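Wamach puts out new planner for cluttered scenes

Apr 8, 2019 -- Wamach has released version 8 of Motarska, its motion planning package for robot arms, and the big change is how it copes with mess. Older versions wanted a tidy workspace and a known list of objects. The new one replans while the arm is moving, using whatever the perception side hands over. Testing so far all in simulation.
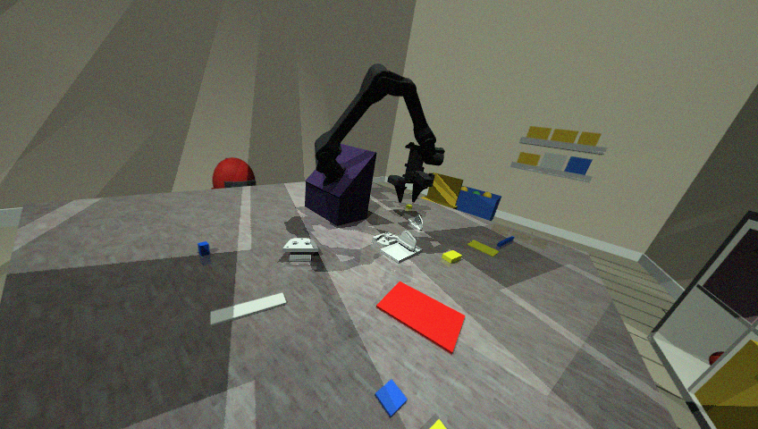 Does it need a special graphics card to run? The planner itself runs on an ordinary processor, and only the perception module wants a graphics card, which can sit in a separate machine.

Maksym Levchenko, who leads the planning team, said most of the work went into timing. Camera updates and arm commands used to run off differnt clocks, so the planner was often working from an old picture of the world. Both now share one clock, and a plan is thrown out if the data behind it is more than 30 milliseconds old. "Dull fix, took us ages," he said.

Also new: a log viewer. Each run can be played back step by step, with the rejected paths shown next to the chosen one.

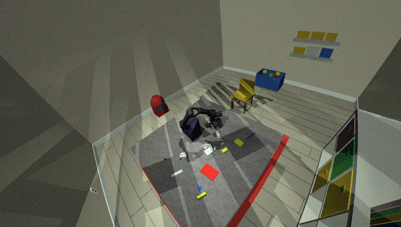
The viewer reads logs from the previous version too, though without the rejected paths, as those were never saved. Log files are a fair bit bigger now -- teams short on disk space can turn path saving off in the settings.

The release comes with 300 test layouts, with light and object positions shuffled between runs. Users can add there own. Grasp planning is still marked experimental and thin or see-through objects remain a weak spot, according to the release notes.

Distville has had early access and will report its results in June. Download is on the Wamach site now, licence terms unchanged.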